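Visit to the Pledari banana ripening center, October 7, 2021

Pledari opens its ripening center to visitors twice a year, and I went along for the fall one. The building is behind the Brirnus cold store, and parking is on the gravel lot across the road. We were given hairnets and signed in at a folding table.

The tour starts at the unloading dock. Fruit arrives green in cartons and goes straight into one of 7 ripening rooms. Each room holds 1000 cartons. The air is kept moving through the stacks by large fans, and you have to raise your voice to be heard. A small dose of ethylene starts the ripening, and after that it is mostly a matter of temperature.

We were shown a color chart used to grade the fruit. Stores usually order it with some green left at the tips – it finishes on the shelf.

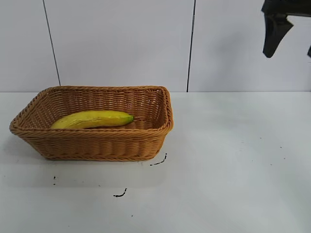
A woman in our group said her local store sold them too green and she had to wait 4 days to eat one. The guide told her to keep them next to apples.

After the rooms we saw the packing line, where cartons are weighed and labeled. The new scales are from Movell. It was stopped for the shift change, so there was not much to see.

Coffee was served in the canteen. The next open day is in March, and you sign up at the front office. Wear a coat, the dock is cold.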